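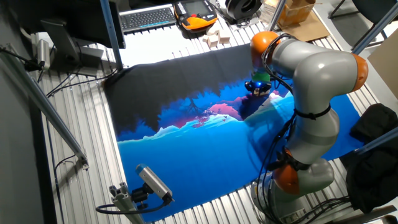
Saltik has been collecting examples for its learning system since November, in a ground-floor room at Imley. The company wants one arm to pick up and put down small parts without being programmed for each one. The engineer in charge of the collecting says most of the work is repetition. "You do a pick, you save it, you set up again," she says. The bench is covered with a printed cloth, all blue with pink clouds and mountains, and she chose it for the pattern. "On a plain grey table the model learned the table. We wanted it to cope with a busy one."

By March 2018 the set stood at 3,516 examples. A further 741 were thrown out, mostly for bad timing between the cameras and the arm.
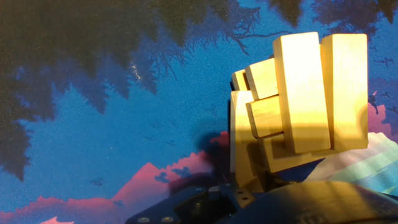

Pale wood against the printed landscape, from the camera at the wrist.

She is firm about keeping the wrist view. The fixed cameras give the whole bench, but they lose the last few centimetres when the arm leans over. "Up close you get the grain, the shadow, the gap between two pieces," she says. "That is where the grasp goes right or wrong."

Two operators share the job, and each does two hours before handing over. I asked if their styles differed. "Very much. One comes straight down, the other comes in from the side. We keep both -- the system should see both."

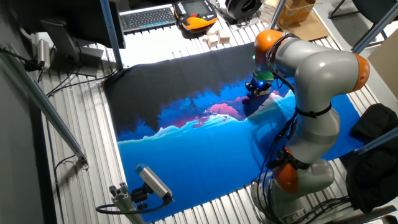
The arm over the cloth at Imley, with the keyboard and teach pendant behind.

The labels are checked by MacLeod, a small firm that sends back anything it can't place. She called that slow but useful. "They ask what we meant by 'placed'. We hadn't written it down." 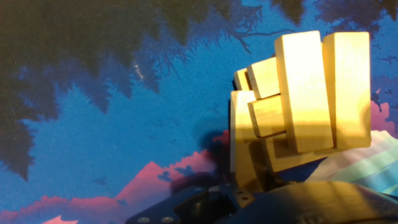

The definition now runs to a page and a half, and the older examples are being relabelled to match. After that the same routine moves to the Astley site, where the light comes from the other side and the bench is lower. She expects the first week there to be poor. "We'll keep those as well," she says, "and mark them."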